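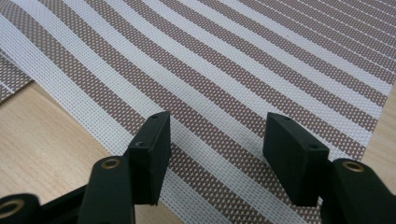 Re: [grippers-list] Kildale hand-held kit — anyone used one?

From: Safta Munteanu
To: grippers-list
Saturday, 6.40 am

Quick one before I head out, sorry for typos.

Ruxandra Bălan wrote:

> Hi all, we're looking at the Kildale hand-held gripper kit for the
> Cidstead job. Table setting and clearing, mostly soft flat stuff.
> Clandutow are quoting 2000 for the kit with a year of support, 400
> more for the second set of fingers. Before I sign anything:
>
> 1. Are the flat pads any good on thin things lying on a table?
> 2. Is the support worth paying for?
> 3. How's the view past the fingers?
>
> I can get a loaner but only for a few days. Would rather hear from
> someone who's lived with it.
>
> Ruxandra

Had ours since July so I'll have a go at these.

1. Thin things. Mixed. We've been on woven placemats all week, the striped taupe and white sort, on a light wood table. Flat on the table they're hard work. The pads are thick and square at the ends, nothing to get under an edge with. Come in from above, close too early and you pinch air. Too low and you're pushing on the table. What works for us is coming down right at the edge with the pads well apart, then closing slowly so the mat humps up a bit in the middle. Stiff mats don't hump as well. Corners easier than long edges.

Once a mat is doubled over it's a different job, you've got two layers and a bend to grab. I'd start your people on folded ones and let them work up to flat. We did it the other way round and the first 100 tries were mostly rubbish. 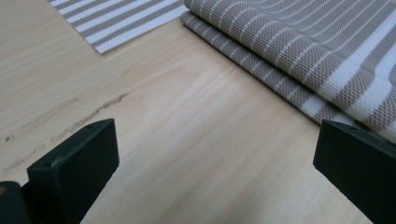
Folded mat by the right finger, corner of another mat top left.

2. Support. Depends who picks up. Clandutow answer email same day but they just forward it to Gavrilă, who do the actual repairs, and then you wait. We had a sticky joint in the second week and a new linkage took ages to come. When it did come it was the right part and fitted first go, so fair enough. If you've got someone handy with a small screwdriver I'd skip the support and buy spare pads. They come off with screws, easy job.

3. View. Good. Both fingertips stay in the picture and you can see the table between them when they're open, so you know what you're about to close on. Glossy tables are a bit of a pain — ours has a sheen to it and under the overhead lights you get a bright patch. Worse with the shiny weave on the mats. We turned one lamp off and it was OK.

Other stuff you didn't ask:

Weight. Fine for an hour. After that my wrist knows about it. Swap people.

The case is rubbish. Foam tore almost straight away. Use your own.

Logging. We've got 473 good runs off it so far and lost more than 100 to a full card becuase the warning beep is so quiet. Check the card at lunch.

The manual skips the bit about zeroing the fingers after you change pads. Do it every time or the gap reads wrong. Took me most of a morning to work that out.

Second set of fingers, the 400 ones: haven't tried them. Someone on here had a set for cutlery I think? Speak up if it was you. If they've got a thinner tip I'd want them for flat mats, and so would Ruxandra by the sound of it.

Would I buy it again, yes, at that price, minus the support. For plates I'd want to try it first, we've only done mats and napkins and napkins are no trouble at all.

Ruxandra — if the loaner comes thru, take your own mats from Cidstead and not whatever Clandutow have in the showroom, theirs were thick quilted things when I went. Nothing like the woven ones. And ask them to leave it with you over a weekend, they said yes to us.

Got to run. Can send our pad spacing notes on Monday if wanted, just reply off list.

Safta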